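November 2022, Drornton shed, notebook 3

Raccoon log. Third entry on the same animal, we think. Came in by the loading door again, which was propped open for the paint fumes. Went straight past the bins to the snack shelf. Took the Orora crackers, left the oats. Trail cam got up to 341 stills, most of them tail.

Clip sent to the Skemness people, they put it on their page before I'd finished lunch. Now getting calls. Please don't give out the shed number!!

Bait station weights: 500 g out at dusk, 300 g left in the morning. Scale drifts, re-zero before every weighing. Did not do this in April and those figures are junk, I've crossed them out.

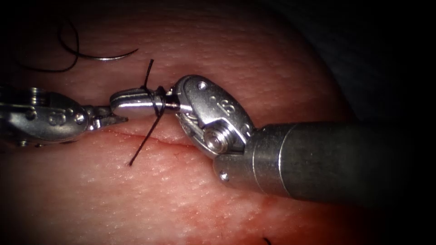

Hyun end of the site thinks it's two raccoons, a big one and a smaller one with a torn ear, and that we've been lumping them togther since spring. Would explain the feeding times. Doesn't explain the prints by the drain, all one size as far as I measured. Need plaster for a proper cast, the last bag had gone hard.

To do
- spring closer on loading door
- snacks into the steel cabinet, all of them, incl. the desk drawer
- move cam 2 lower, it's catching the rafters
- call county wildlife line re relocation rules, got cut off last time 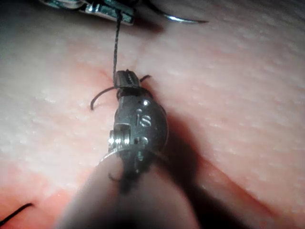
Cabinet key is on the hook behind the sink, put it back after. If the animal is inside when you open up, leave the big door open, lights on, go wait in the truck. Don't corner it. Broom is for the crumbs only.

Checked the drain grate before leaving, one bolt missing, wired it shut for tonite. Batteries for cam 1 still on order.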